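Vollow opens its equipment planning service to small shops and labs

Simulated trials come first, the purchase order comes second, says founder Siebe Leemans

I've sat in a lot of budget meetings where someone slides a robot arm quote across the table and everybody stares at the bottom number. I used to be the one doing the sliding! So I'm very happy to say that from September, Vollow is opening its planning service to any shop, lab or workroom that's thinking about buying its first arm.

You tell us the job you want done. We build it in simulation, furniture and all, and try it with the kind of arm and gripper you have in mind. Then we sit down with you and go through what you'd need to buy, what you can put off until next year and what you can cross off the list (there's always a cable kit in there that duplicates another cable kit).
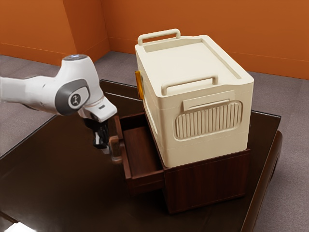

Drawers are where I like to start a budget conversation. People ask me about payload first, and sure, payload matters, but a two-finger gripper that suits your handles can change the order more than a bigger arm will. So can the height of the table. So can whatever lives on top of the cabinet and never gets moved. I'd much rather argue about those things in September than in the week the crates show up.

We ran the service as a pilot with two customers, Kinnear and Murnow. Between them they sent us 195 tasks, and we worked through 527 simulated setups before either one signed for hardware. Murnow came in wanting two arms and went home with a plan for one, plus a second gripper and some money held back for mounting work. Kinnear kept its original arm and moved the whole purchase into the next budget year - their call, and a good one I think.

Furniture gets its own page in every plan now. We look at drawer fronts, the room between them, the depth of the tray and the finish, and glossy wood gets a line of its own under camera and lighting costs. 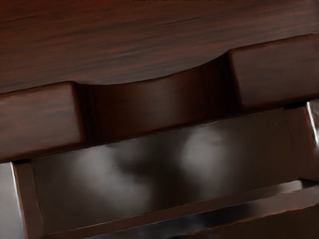

Simulated close-up of a dark wooden cabinet with its lower drawer open, from Vollow's planning work.

Each plan comes with a parts list, a floor layout and a spending schedule you can hand straight to whoever signs the checks. Turnaround is 30 working days from the first call. We don't sell arms and we don't take a cut from anyone who does. Our modeling partner, Rikmont, builds the furniture and room models, and they've put up with a lot of late changes from me, so thank you, Rikmont!

Sign-up calls are on Mondays, starting at 9 a.m. Bring your wish list, your floor measurements and the quote you already have, even if it's a scary one.

Media contact: Siebe Leemans, founder, Vollow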